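Deltdale site, fridge and cold store walk-round, March
Checked by: Ketill Damgaard
Areas: vaccine fridge, back-up fridge, dry store, treatment room 2, rear corridor

Marks used: OK, ACTION, N/A. Comments go under the line they belong to.

## Vaccine fridge (Rultik)

- **Door seal clean and unbroken:** OK
- **Plug labelled "do not switch off":** ACTION
 Label has faded. New one to be printed and taped to the socket cover as well.
- **Stock clear of the back wall:** OK
 Bottom shelf was touching last time, now moved forward.
- **Temperature log filled in morning and evening:** ACTION
 Two evening entries missing. Both fall on late clinics. The person locking up should take the reading before setting the alarm.
- **Data logger downloaded:** OK
 2,991 readings on the file, none outside 2 to 8 degrees.
- **No food or drink inside:** OK

## Back-up fridge

- **Running and empty, ready for use:** ACTION
 Running, but there is a box of gel packs on the middle shelf. Move to the freezer.
- **Asset tag readable:** OK
 Tag 656. The register still lists it under Humutska, which is the old room name. Please amend.
- **Vents free of dust:** OK

## Dry store

- **Nothing stored on the floor:** ACTION
 Saline cartons by the door. Shelf space is there if the old leaflets are thrown out.
- **Oldest stock at the front:** OK
- **Shelves fixed to the wall:** OK
 Left-hand bracket tightened during the visit.
- **Gloves in all sizes:** OK
 One carton of 1,000 medium unopened. Small will need ordering before the next check.

## Treatment room 2

- **Sharps bin dated and below the fill line:** ACTION
 Below the line, no date on the label.
- **Sharps bin bracket at working height:** OK
- **Handwash basin, soap and towels:** OK
- **Glass ampoules opened at the marked neck, with a pad or opener:** OK
 Opener now kept in the top drawer.
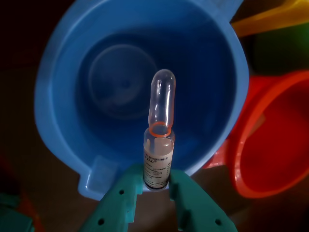 **Who signs off a missed evening reading?**
The duty lead, on the next working morning, after comparing the logger file with the paper sheet. Write "late entry" beside the figure and initial it.

## Rear corridor

- **Fire door closes fully:** ACTION
 Catches on the mat. Mat to be removed.
- **Lighting:** OK
- **Waste cage locked:** OK
 Spare key is with Madigan, as before.

Open actions from this sheet go on the board by the staff kitchen. K. Damgaard to recheck the fire door and the fridge label first.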